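カシミヤ混セーターを一冬着た後のレビュー:Bunari「Marinho」クルーネック(チャコール)

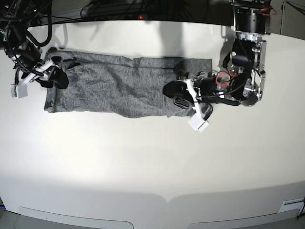
文・ルイス・カルドーゾ

当サイトではCookieを使用しています。閲覧を続けると、Cookieの使用に同意したことになります。[同意する][設定]

私は寒がりです。日本の冬は私の故郷の冬より乾いていて、朝の部屋の中が外と同じくらい寒いことに、最初の年はとても驚きました。それ以来、セーターについてはかなり真剣に考えるようになりました。日本語で長い文章を書くことはまだ得意ではありませんが、同じようなものを探している方の参考になるように、できるだけ正確に書きたいと思います。

今回のレビューは、Bunariというブランドの「Marinho」というクルーネックのセーターについてです。色はチャコールを選びました。十一月に買って、それから冬の間ずっと着ました。提供品ではなく、自分のお金で買ったものです。

■ 買うまでに迷ったこと

最初は、もう一つのブランド、Puveoのメリノウールのセーターと比べていました。Puveoのほうは店で試着ができて、肌ざわりもよかったのですが、肩の縫い目の位置が私の体に合いませんでした。私は肩幅が狭くて腕が長いので、既製品ではいつもこの問題があります。Mサイズを着ると袖が短く、Lサイズを着ると肩が落ちます。

Bunariは通信販売だけなので、試着はできません。そのかわり、商品ページに寸法が細かく書いてあります。着丈、身幅、肩幅、袖丈のほかに、首まわりと袖口の幅まで書いてあるのは助かりました。私は家にある一番気に入っているセーターを床に置いて、メジャーで測り、表の数字と比べました。袖丈はLのほうが近く、肩幅はMのほうが近いという、いつもの結果でした。二日悩んで、Lにしました。

結果を先に書きますと、Lで正解でした。肩は少し落ちますが、編み地がやわらかいので、落ちていてもだらしなく見えません。もし布のように張りのある生地だったら、たぶん返品していたと思います。

■ 色について

チャコールという名前ですが、真っ黒に近い色を想像している方は注意してください。いわゆる杢(もく)の糸で、濃いグレーの中に少し明るいグレーが混ざっています。遠くから見ると落ち着いた濃いグレー、近くで見ると細かい粒のような模様があります。日本語では「霜降り」とも言うそうで、私はこの言葉が好きです。ただし肉屋さんでも同じ言葉を使うので、最初は混乱しました。

この色のよいところは、小さいほこりがあまり目立たないことです。前に持っていた黒いセーターは、着る前に必ずブラシをかけなければなりませんでした。Marinhoでは、忙しい朝はブラシなしで出かけることもあります。猫を飼っている方なら、毛の色によると思いますので、そこは保証できません。

合わせる色は、私の場合は紺のズボンが一番多いです。茶色の靴とも合います。黒いズボンと合わせると、夜の電車の窓に映った自分が全体に暗くて、少し疲れた人に見えました。これはセーターの責任ではないかもしれません。

■ 暖かさ

厚さは中くらいです。写真で見たときはもっと厚いと思っていましたので、届いたとき、軽さに少し不安になりました。でも着てみると、思ったより暖かいです。シャツの上に着て、その上に普通のコートを着れば、真冬の朝の駅のホームでも我慢できます。「快適」とまでは言えません。我慢できる、という表現が私の気持ちに一番近いです。

風には弱いです。編み目の間から風が通るので、コートなしで自転車に乗るのはおすすめしません。一度やりましたが、家に着くまでずっと後悔していました。

室内では逆に、とてもよいです。私の職場は暖房が強い部屋と弱い部屋があって、一日の中で何度も行き来します。このセーターは暑くなりすぎないので、脱いだり着たりする回数が減りました。襟の下にシャツを着ていれば、汗のことも気になりません。

■ 肌ざわり

ここは正直に書きます。手で触ると、とてもやわらかいです。しかし首の後ろだけは、少しちくちくします。原因はたぶん襟の内側についているタグで、素材そのものではないと思います。私は小さいはさみでタグの糸を切って外しました。その後はかなりよくなりました。タグを外すと返品ができなくなりますから、サイズに納得してから切ってください。

袖口と裾のリブは、きつくもゆるくもありません。腕まくりをすると、最初の一か月はちゃんと止まっていましたが、冬の終わりには少しずつ落ちてくるようになりました。皿を洗うときに袖が落ちてくるのは、小さいことですが、いらいらします。

■ 毛玉

毛玉はできます。「毛玉ができにくい」と書いてあるレビューも読みましたが、私の場合はできました。特に、かばんの肩ひもが当たるところと、脇の下です。リュックサックを毎日使う方は、背中にもできると思います。

対策として、Bemitzの電動毛玉取り器を使っています。これについても少し書きます。値段は2,652円でした。音は大きいですが、刃の当たり方がやさしくて、今まで穴を開けたことはありません。使うときは、セーターを平らに置いて、手で押さえて、しわを伸ばしてからかけるのが大切です。しわの山のところに刃が当たると、糸を切る危険があります。私は食卓の上でやっています。終わった後、ごみの入れ物を開けると、グレーの綿のようなものがたくさん入っていて、うれしいような、もったいないような気持ちになります。

手のひらで何度もなでて、毛玉を自然に取る方法も試しましたが、私には向いていませんでした。時間がかかりますし、増えた気さえしました。

■ 洗濯

表示は手洗い可です。冬の間に、家で6回洗いました。洗面台に水をためて、おしゃれ着用の洗剤を入れ、押すように洗います。もんだり、こすったりはしません。すすぎは2回です。脱水は洗濯機で、ネットに入れて短い時間だけかけます。

最初の洗濯のとき、水が少し灰色になりましたので、白いものと一緒に洗わないほうがいいです。その後は色が出ませんでした。縮みは、測ってみましたが、私には違いが分かりませんでした。

干すときは必ず平干しにしてください。ハンガーにかけると、水の重さで袖が伸びます。これは知識としては知っていたのですが、平干し用のネットを買うのが面倒で、以前のセーターを一枚だめにしたことがあります。今回は反省して、ネットも一緒に買いました。冬の室内では、朝干して、次の日の夜までかかります。

■ たたみ方と収納

セーターはかけるより、たたむほうがいいと言われます。私もそうしています。袖を後ろに折って、縦に細長くしてから、引き出しの大きさに合わせて折ります。Marinhoはやわらかいので、きれいな四角にはなりません。端が少しずれたり、斜めのしわが残ったりします。でも次の日に着れば、体の温度でほとんど消えますから、私は気にしないことにしました。

同じ場所で何度も折ると折り跡がつくという話を読んで、ときどき折る位置を変えています。効果があるかどうかは、まだ分かりません。夏の間は防虫剤と一緒に布の袋に入れる予定です。ビニールの袋は湿気がこもると聞いたので、使いません。

■ 通販の対応

注文の確認メールは、すぐに来ました。注文番号の最後が3,843だったことを覚えているのは、問い合わせのときに何度も書いたからです。問い合わせたのは、袖口の糸が一本出ていたことについてです。返事は丁寧でしたが、敬語がとても難しくて、交換してくれるのか、してくれないのか、三回読んでも分かりませんでした。もう一度、「交換はできますか」と短く聞いたら、「できます」と返事がありました。けれども、そのころにはもう自分で糸を裏側に入れて直していたので、交換はお願いしませんでした。

箱は薄くて、郵便受けに入る大きさです。留守でも受け取れるのはありがたいです。中の包み紙は一枚だけで、ごみが少ないところも気に入りました。

■ よかった点

・肩が落ちても形がきれいに見える
・濃すぎないチャコールで、ほこりが目立ちにくい
・寸法表が細かい
・家で洗える

■ 気になった点

・首のタグがちくちくする
・かばんが当たるところに毛玉ができる
・袖口のリブが冬の終わりに少しゆるくなった
・風を通す

■ もう一度買うか

同じ色はもう一枚いりませんが、紺があれば買うと思います。残念ながら、今年の紺はMしか残っていませんでした。再入荷のお知らせに登録して、待っているところです。

手の長い方、肩幅の狭い方には、特にLを試していただきたいです。反対に、体にぴったり合う形が好きな方には、Puveoのほうがいいかもしれません。あちらは店で着てみることができますので、時間があれば一度行ってみてください。

紺のLが届いたら、この記事に色の比較を書き足します。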